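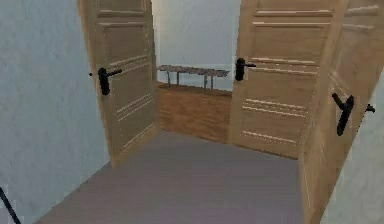
Setting up and looking after the Trastar door robot

By Nafula Mrema and Yuxi Tian
15/06/2018

When we chose this project we thought we would be spending the year teaching a robot to open doors, and in a way we did, but most of our hours went on getting one machine ready to try and then keeping it ready. The machine is the Trastar, a wheeled base with a lift column, one arm and a camera on a tilting head, which our department inherited from the Korkari workshop when that closed. It had been standing under a sheet for a good while. Our supervisor, Roswitha Brunner, gave us the key to the cupboard, a box of cables and her blessing, and we would like to thank her for all three.

This report covers the setting up, the simulated rooms we used along the way, the one proper repair we had to make and the weekly care we settled on. The opening of doors itself will be the subject of the next group's report, and we have tried to write the kind of thing we would have been glad to find in the box.

The simulated rooms

We did not want to try a stiff lever handle with a real wrist on day one, so everything was run first in a simulator. The rooms we built are plain: wooden doors with black lever handles, a smooth grey floor, and a second room beyond an open doorway where the floor changes to an orange-brown wood. There is a long narrow table in there as well, left over from an earlier map, and we grew rather fond of it.

The panels on the doors gave us more to think about than we expected. Each door has pale raised moulding running across it, and at the low resolution we were using some of those lines break up into little dashes. Our handle finder was fond of bright lines and on a bad day would happily report a handle halfway up a panel. We spent most of a week wondering whether to smooth the textures, and then Valentin Hofstetter, who was doing his own project at the next desk and had been listening to us grumble, suggested we leave the doors alone and make the finder look for something dark and upright first (the backplate) and only then for the lever. It was a much better idea than ours and we adopted it the same afternoon.

Camera and head

The camera looks down and slightly to one side in our test views, and the doors lean in all directions as a result. We kept views like this in on purpose. On the real robot the head does not come back to exactly the same angle after it has been switched off, and a finder that only works with upright doors would be no use to anybody by the second morning.

For the real camera we did the following, in this order:

Park the base on the tape marks and put the brake on.
Raise the column to 635 mm on the scale.
Drive the head to its stop, then back to the zero mark.
Hang the checked board on the practice door and take the calibration views.
Copy the new values into the settings file and into the simulator as well.

The last step sounds too obvious to write down. We forgot it twice, and both times we spent a whole day admiring how differently the two robots behaved.

Trouble with the wrist

In August, before term had properly begun, the wrist started to drift. The hand would arrive at the practice handle nicely, take hold and then, as it turned, sag a little towards the floor, so that the lever slipped out from under it. In the simulator the very same movement was perfect, and we took this as a strong hint that the fault was a mechanical one.

Estela Cisternas from the Preltberg laboratory kindly came over with her tools and showed us how to take the cover off without losing the spring washers (over a tray, and slowly). The belt inside was sound. The small clamp that holds the pulley to its shaft had worked loose, and there was a bright ring on the shaft where it had been creeping round. We cleaned off the old grease, moved the pulley back to its mark, tightened the clamp and drew a line of paint across both parts so that any further slipping would show at a glance. Then we ran the wrist back and forth 400 times with no load, had a cup of tea, and looked at the paint. It had stayed in line.

After the repair we went back to the practice door and made 51 tries at the handle. The sag did not come back, although a few tries still missed the lever for camera reasons, which we put down to the board having been hung crooked. We would have liked to repeat the whole set with the board straight, but the room was needed for the Rweyemamu group's exhibition and we had to pack up.

Weekly care

Our routine takes about 2 hours, less if somebody has kept the workshop tidy. Wipe the camera glass with a dry cloth. Check the paint line on the wrist. Pull gently on each cable where it enters the column, and look for grit in the wheels. Charge the battery overnight but never over a holiday. Run the simulated rooms once from the beginning and compare the handle positions with the saved ones, and if they have moved, find out who has been changing the settings file before you change it yourself.

Things still to do

The column squeaks on the way down. The simulated doors are all the same weight, and the real practice door is heavier than any of them, so the forces cannot be trusted yet. The spare clamp Estela gave us is in the cable box, in an envelope with her writing on it — please do not throw the envelope away, the torque setting is on the back.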